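Keeping the Reels Turning: A Conversation with Yuzuki Sugiyama

The senior programmer of the Illton Film Archive discusses the Furukawa retrospective, the case for screening minor work, and the future of repertory cinema outside the capital cities.
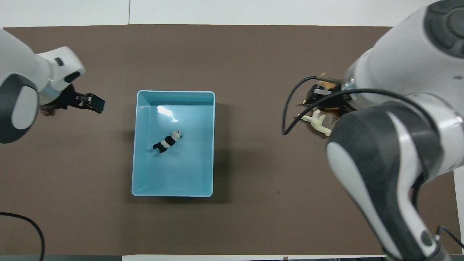 The Furukawa retrospective, which opens at the Domus in May, is the largest season the Illton Film Archive has presented since its theatre was refurbished. It covers the director's full career, from the early studio comedies to the three long family dramas on which the reputation now rests, and it has occupied Yuzuki Sugiyama for the better part of two years. Ms Sugiyama joined the Archive as a projectionist and was appointed senior programmer after the retirement of her predecessor, Katsuhiko Oda. She is known among colleagues for insisting that the children's pictures be treated with the same care as the dramas. That part of the program includes the seldom-shown animal fable The Bamboo Winter. "It was dismissed on release as a holiday picture," she says. "I would place it among the best five things Furukawa made."

The Archive's decision to present the complete body of work was not unanimous. An earlier proposal, prepared under Mr Oda, would have limited the season to eight titles. Ms Sugiyama argued for all 20 surviving features, including several that the director disowned in later life.

"A selection tells the audience what to think before the lights go down," she says. "If we show only the acknowledged successes, we repeat a judgment that was made by a handful of critics a long time ago, most of whom had seen perhaps half of the films. I wanted people in Illton to be able to disagree with them."

She concedes that the complete program includes work of uneven quality. The second of the studio comedies, Landlord's Holiday, survives only in a shortened version prepared for the export market, and its final reel is missing. It will be shown as it stands, with a printed synopsis of the lost scenes provided at the door.

"There was some discussion of leaving it out," Ms Sugiyama says. "My view is that the opening twenty minutes contain the first real Furukawa scene. Two sisters are waiting for a bus and neither will admit that it has gone. There is no music and very little movement. You can watch the director realizing what a camera may be allowed to leave alone."

The dramas present a different difficulty, that of familiarity. The House at Low Tide has been in regular circulation for decades and was screened at the Domus as recently as the theatre's reopening program. The Archive has obtained a new print for the season, struck from an intermediate negative held by the director's former studio. Its running time is 116 minutes, four minutes longer than the version most audiences will know.

Asked what the additional footage contains, Ms Sugiyama is cautious. "Nothing that alters the story. The meal after the funeral is longer, and there is a conversation on the stairs that had been trimmed to a single line. It changes the weight of the father's part considerably. In the shorter version he seems cold. In this one he seems to be waiting for someone to speak to him."

That part was played by the stage actor Mitsuko Nakajima's longtime screen partner in one of his last appearances, and Ms Nakajima's own performance as the elder daughter remains the most widely discussed in the Furukawa films. The Archive will devote an evening to her work, introduced by the film historian Hiyori Amano, whose study of postwar screen acting is used in several university courses.

Dr Amano, who joined part of this conversation by telephone, regards the performance as a turning point. "Nakajima had been trained to project to the back of a large theatre," she says. "Furukawa asked her to do a good deal less, and she resisted for the first weeks of the shoot. One sees the argument in the finished film. Her early scenes are pitched high. By the time of the storm she barely raises her voice, and it is far more alarming."

The two do not agree on every point. Dr Amano considers the late colour films a decline and has said so in print. Ms Sugiyama has given them the weekend evening sessions.

"Hiyori and I have been having this argument for years," she says. "The late films are slower and they are less interested in plot. I think they were also made by someone who had stopped worrying about being admired. The Orchard Keeper has a shot of an empty kitchen that lasts well over a minute. I have sat through it with full houses and heard no one cough."

Financial support for the season has been provided by Urkisent, the regional arts fund, under its program for specialized exhibition. The grant covers print transport, subtitling and the fees of visiting speakers. Ticket revenue is expected to meet the remaining costs. The Archive's previous retrospective drew a total attendance of 1,375, a figure that Ms Sugiyama describes as respectable for a theatre of its size.

She is reluctant to set a target for the present season. "I would like to see more people under thirty," she says. "They come to the midnight screenings and to the horror titles, and they come back if they are treated seriously. What they will not forgive is a poor copy. They can watch a poor copy at home."

For that reason the Archive has retained its film projectors alongside the digital equipment. Kaede Chiba, the head of projection, will supervise the changeovers personally, and a weekday matinee at 2 o'clock has been set aside for patrons who wish to visit the booth afterward. Places are limited and must be reserved through the box office.

Ms Sugiyama still takes an occasional shift there herself. She learned the trade under Mr Oda, who required every new member of staff to spend a season in the booth before being given an office, and she has kept the rule in place.

"It teaches you how long a film is," she says. "A programmer who has only watched from the seats will put three heavy features on one day and wonder why the theatre is empty by evening. In the booth you see the audience from behind. You see when the shoulders drop."

Her plans beyond the retrospective are not yet settled. She has begun discussions with two other archives about a shared season of early sound musicals, and she hopes to return to the question of the missing reel of Landlord's Holiday, of which a private collector is said to hold a fragment. She has written to him three times and has received one reply, a courteous letter that dealt mainly with the weather.

The Furukawa retrospective opens at the Domus in May with the new print of The House at Low Tide. Program notes by Dr Amano are available at the theatre.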